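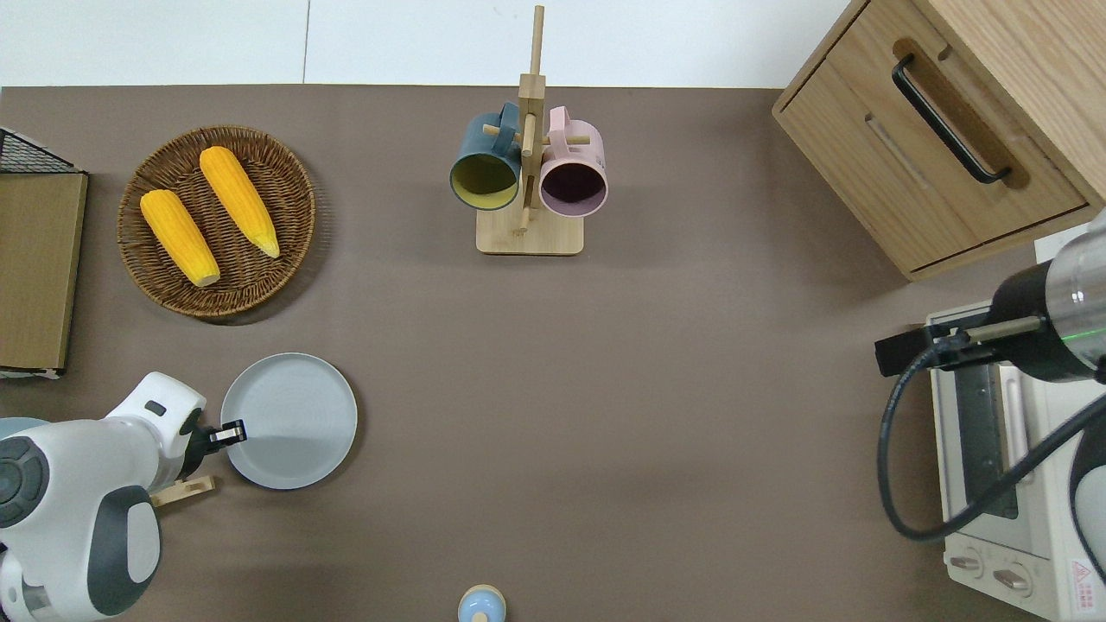 Seven Hundred Lines by Breakfast

The file came through at ten past nine in the evening with a note that said sorry, sorry, sorry, and then the deadline. Six in the morning. 700 subtitles, last episode, Tultari into English, and whoever had been doing it had stopped.

Stopped how? I wrote back.

Just stopped, said Tresorholm.

That was how they talked. I had worked for them four years and never heard a voice. Emails, invoices, a card one winter with a printed signature. They bought up foreign serials, put English on them and sold them on to anybody with a channel. I was the English. Me and a few others, I suppose, dotted about the country in back bedrooms with the heating off.

Mine was in Pudthorpe, over the shoe repairer's. One window, one desk, one chair that went down slowly while you sat in it.

I said yes. Of course I said yes, the rent was due.

Put the kettle on. Opened the file. Hadn't seen the other 21 episodes, there were 22 in all, and no time to watch them now. They'd sent a sheet with the plot on it. Two sisters, a ferry company, the town of Urrego in 1860, a father who drowns in the first ten minutes of episode one and is talked about ever after. The older sister keeps the boats. The younger goes off inland and marries badly and comes back. Last episode, they make it up or they don't. The sheet didn't say.

Line one. A gull, no words. Line two. "You're late."

Good. I can do "you're late".

By eleven I had a hundred and ten done and thought, this is fine, this is going to be fine. Ferry talk. Ropes and tides and what's for supper. You get a rhythm. Listen, type, cut it down, because people speak faster than anyone can read, so half of what they say has to go over the side. Thirty-odd letters to a line and two lines if you're lucky. You keep the meaning and lose the manners. All the pleases went years ago.

Then the older sister said oreshal.

I knew the word. My grandmother used it. Not often, it isn't a word you use often. It's what you say to a person who has come back to a house after they've been given up on. Not dead, exactly. Given up on. You say it at the door. It means come in and it means we'd stopped laying your place. It's a welcome and it's a telling-off, and if you say it in the wrong tone it's the worst thing you could say to anyone.

She said it at the door, to her sister, with rain coming in. Two and a bit seconds on screen.

I typed "Welcome home." Looked at it. Took it out.

"So you're back." No. Sounds like a woman whose husband's been at the pub.

"We'd stopped waiting." Closer. But there's no door in it, no come in. She'd be leaving her out there in the wet.

Moved on. You have to move on, put a star by it and go. Only six lines later she said it again, and then the younger one said it back to her, which made no sense at all, as the older one had never gone anywhere. So now I had three stars.

I went looking in the old files to see what the last person had done with it. Tresorholm had sent the whole folder by mistake, I think, all of it, every episode and the notes. The word was all over the place. The father had said it in episode one, to a dog. The aunt said it. A priest said it as a joke in episode nine. And each time the last translator had put something different. "There you are." "Look who it is." "Come in, then." In episode fourteen just "Oh."

"Oh." I sat and looked at that one for a bit. It was so good it made me cross.

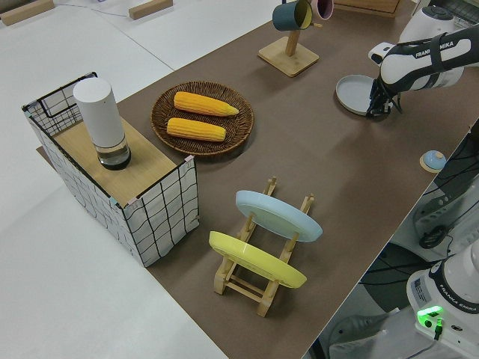 Ten to one. Two hundred and sixty lines. Behind, now. Made toast and didnt eat it.

There were notes in the folder as well, in a plain text file with no name on it, and I should not have read them with the clock going like that. Mostly it was the usual. Check spelling of the boat. Is it quay or jetty, decide!! He calls her small one, too sweet? Then, further down, longer bits. The last translator had been saving the word up. That was the idea. Different English every time, all the way through, so that nobody watching would ever know it was one word, and then in the last episode, at the door, it would be the right one. The proper one. They'd found it, the note said. They had known it since episode six and it was going to be worth it.

And then the notes ended. Nothing for episode 22. Not a letter.

I read the whole file again from the top, every line, in case it was tucked in somewhere. It wasn't. I searched the subtitles. I even looked in the invoices.

I wrote to Tresorholm. Can you put me in touch with the last translator, it's about one word. It was half past one in the morning and they answered in under a minute.

No, they said. Then a second email. We're sorry. Then a third, and this was the longest thing they had ever sent me that wasn't about money. We did ask. We asked twice. They said whoever gets it will know.

Well, I didn't know.

I did the rest. That's all you can do, the rest. The row about the will. The business with the anchor chain, forty lines of it, every one of them a word I had to look up. A song, which I hate, because you either rhyme it or you don't and people write in both ways. At 2 in the morning the chair had gone right down and I was typing with my chin level with the desk. At three I was talking to them. Get on with it, I told the sisters. Say it or don't say it, some of us have got another three hundred to do.

And somewhere after four, with the bins going out below, I stopped hearing it as a word and heard my grandmother. In her kitchen, with her back to me. I'd been away at college and hadn't written. Most of a year. I'd come in by the side door with my bag and she didn't turn round, she was doing something at the sink, and she said it to the taps.

Oreshal.

I said what does that mean, gran, because I'd half forgotten, or was pretending to have. My Tultari was terrible then. She thought about it. She had about as much English as I had of the other. She dried her hands, and she said, in English, as if reading it off a tin, "You took your coat?"

I thought she'd misunderstood me. I'd said yes, it's on the hook. She nodded, and that was that, we had soup.

I went back to the door, to the rain. Played it without sound. The older one looks at her sister's shoulders. Not her face at all, her shoulders. I'd watched it nine or ten times by then and hadn't noticed, you don't look at the picture much in this job, you look at the numbers along the bottom. The younger one's got no coat on. She left with one, it was in the plot sheet, their father's coat, and she's standing there with no coat on.

Typed it in. "Where's your coat?"

Then the second one, indoors now. "Where's your coat?" And then the younger sister, turning round and saying it back, and the older one wet through as well by this time from holding the door open. It fitted. It fitted all three times, fifteen letters and a question mark or however many it is, I didn't count.

It isn't what the word means. Any Tultari speaker with decent English will tell you so, and a few of them will. I don't know if it was the one in the notes either.

Sent the file at eight minutes to six. Got back the usual, received with thanks. Lay down on the floor, as the chair was no use to anyone.

Seven o'clock, another email. I thought it would be the queries, there are always queries. The boat's name or the missing full stop on line 412.

It was forwarded, with the top part taken off so I couldn't see who'd written it. One line.

Not mine. Leave it in.

I made some more toast and wrote back to ask if there was going to be a second series.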